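Robot arm in our prep kitchen, what happens to the people?

Agnes Swanson
I work in the preparation kitchen of a small catering firm, Grovia. We are 12 people. Since April we have an arm from Vornier which moves bowls and cans to the cooks. The manager says that no jobs will go, but two colleagues now only stand beside it and put things in their places. Has somebody lived through the same? What should we ask for?

Flukari
Same with us, over two years already. Ask for training in writing, with the hours paid. Our people who learned to set up the arm got a better grade, and the others stayed where they were. Ask also who may stop the machine. With us it was only the shift leader at first, and this was bad.

The work changes more than you expect – less carrying, but more waiting and more looking. My back is better. I talk less with my colleagues than before, and this I miss. Our practice table, with the things put out for the gripper:

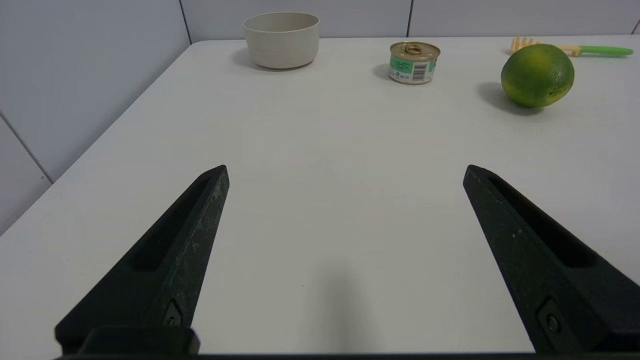

Bowl, can and green citrus fruit at the back of the table, seen from between the fingers.

The person beside the arm should change every 43 minutes or so, or at least before each break. After a longer time one does not look properly any more.

Pringle
depends on the boss. ours promised the same and kept it, so far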